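A day out at the Zevberg kitchen works

I'd been angling for an invite to Zevberg for ages, so when one of their visitor days came up on 12th May I booked the train before I'd even asked for the day off. They make ready meals and hospital catering up in Brarkiswood, out past the retail park, and they've spent the last while bringing robot arms into the cooking side of things. I used to run a canteen kitchen myself (180 covers at lunch, two ovens, one of them moody), so you can imagine I had questions!

There were a dozen or so of us, mostly catering people plus a couple of students. We got tea, a hairnet and a safety talk, in that order, and then Kai-wen Kao took us round. Kai-wen started on the packing line and now looks after what they call the practice kitchens, and was a brilliant guide - quick, funny, and quite willing to say when something doesn't work yet.

The main hall came first. It's loud and steamy and smells of onions, and they turn out 4,000 trays on a normal shift. The people on the line have mostly moved off lifting. A woman there told me her shoulders used to ache all weekend and now they don't, but she also said she misses having somebody opposite her to talk to, because the arms have spread everybody out. I hadn't thought of that. It came up again and again through the day.

Then upstairs to the bit I'd really come for. Before an arm is let anywhere near a hot oven, the job gets tried in a simulated kitchen on the computer. They've got a whole set of these, with different cupboards, different worktops and appliances in different places, and the staff sit at ordinary desks and watch the arm have a go. You can switch between views, and the close one takes some getting used to.

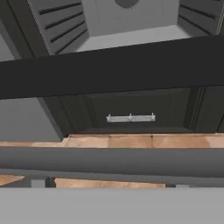

The close view: hood at the top, dark cupboard with its bar handle, and the pale gripper along the bottom.

I stared at that for a good minute before I'd worked out which way was up. Kai-wen says everyone does, and that the cooks who've moved upstairs get the hang of it faster than the engineers did, as they already know in their bones where a cupboard ought to be. Six of the people in that room came from the kitchens downstairs. They had eight weeks of training on full pay, which I thought was decent, and they've gone up a pay grade. Not everybody who applied got a place though, and there was clearly still some feeling about it over lunch.

What do they do all day? A lot of it is writing down jobs that a cook does without thinking. Opening an oven, for instance. Kai-wen had the list up on the wall and there were 86 separate notes on ovens alone, most of them from kitchen staff: how far to drop the door, where not to lean, what to do if a rack sticks. The software is called Lyimo, and each try is logged so they can go back through it afterwards. They'd got to 2,589 tries on the oven jobs when we visited.
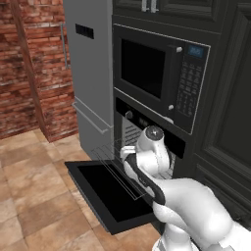
Oven door down, rack out, and the arm in front of it. Microwave above, fridge to the left.

I did like the brick wall, I must say. Much nicer than any kitchen I ever worked in!

I asked the obvious thing, whether there'll be fewer cooks at the end of it. The answer was that nobody has been let go so far, but they haven't replaced everyone who's left either, and the early shift is smaller than it was. I'd sooner be told that than given the brochure version. The staff rep who joined us for the questions wants the training places opened up again in September, with some kept for the night crew, who missed out last time because the sessions were all in the mornings.

Lunch was their own cottage pie and it was very good, a bit heavy on the pepper. I had seconds.

If you fancy going, the visits are free but you have to book, and wear flat shoes as there are a lot of metal stairs. The bus from the station is hourly, so walk if you've just missed one - it's a pleasant enough path along the canal. I'm hoping to get round Clukenberg next, where I'm told they've automated the washing-up, and I'll write that one up as well if they let me in.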